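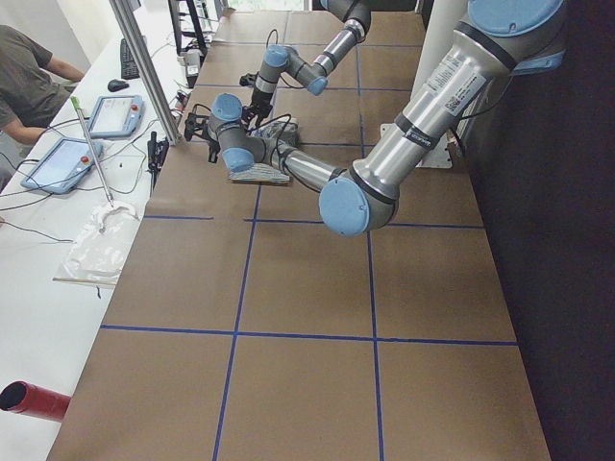 Coverden Packing Hall
Gallery: The Worktables

The Coverden Packing Hall opened its renovated work area to members in April. The pages of this gallery record how the tables are prepared and kept in order between sessions. The notes were compiled by Perrine Baudry and Albane Fleury, with corrections from Hongjun Duan.

The long table
Brown paper covers the worktable, and blue tape divides it into large sections. Members are asked to keep each order within one section until it has been checked. Tape that has begun to lift should be reported at the front desk.

Paper and tape
Covering paper is supplied by Saliba and is changed every Wednesday, before the hall opens at 8. A change uses nearly 300 feet across all of the tables in the hall. Used paper is folded flat and placed in the recycling cage by the loading door. Please do not tear sheets from a covered table for use as wrapping; separate rolls are kept on the lower shelf of the supply cabinet.

Marking the sections
The layout was drawn up by Capucine Lacroix after a trial at the Zullgate site. Tape is laid by hand along a straightedge, and the long lines are put down first. Small differences in the angle of a line are acceptable – the sections serve to separate orders and are not used for measuring.

Items left on the tables
Pads, blocks and other small items may remain on the paper during a session. Anything still there at closing is moved to shelf 13 and held for two weeks. Owners may collect their belongings from Eugénie Collet at the front desk between 2 and 4 in the afternoon.

Using this gallery
Members who wish to adopt the same layout may request the measured plan, printed in the Prakatico handbook under "Table Coverings." Pictures may be reproduced in member newsletters with credit to the Coverden Packing Hall. Requests for larger prints should be made in writing to the front desk and should state the intended use.

Next gallery: Shelving and Labels
Return to all galleries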